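**Call for participants: cloth handling by demonstration**

The Stomalus project at Loston is seeking adults to take part in a study of how robots learn to handle fabric from human demonstration. Our June trial used 172 demonstrations and produced a policy that managed flat towels well and folded edges poorly. The present study will test whether demonstrations from people with no robotics background improve performance on soft, uneven edges.

Participants will guide a two-fingered gripper over cloths of differing weight and colour. Each person will attend 2 sessions of 30 minutes. Full instruction will be given at the first session. 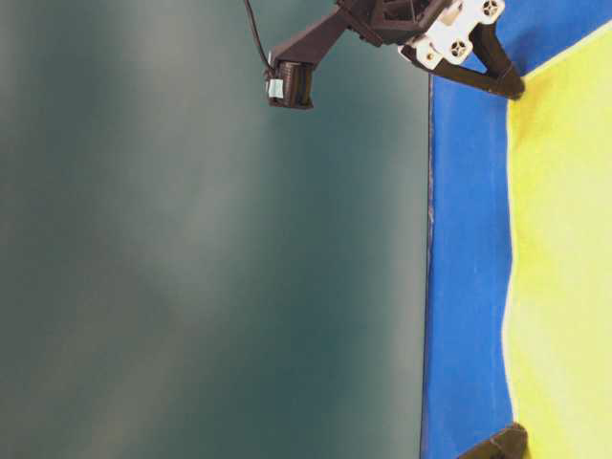

Dinesh Saxena wrote after the June trial that the folded edges took more patience than he had allowed for, and that future participants should be given an unrecorded practice run. This has been adopted.

## Eligibility

Applicants must be 18 or over and able to sit comfortably at a bench. Colour vision deficiency is no barrier. Current members of the Bagheri laboratory may not apply.

## Data and consent

We aim to collect around 2,000 demonstrations. Recordings show the work surface and the gripper. Participants may withdraw at any time.

## How to apply

Expressions of interest should be addressed to Afshin Ranjbar, Stomalus project office, and received by 2022-09-30.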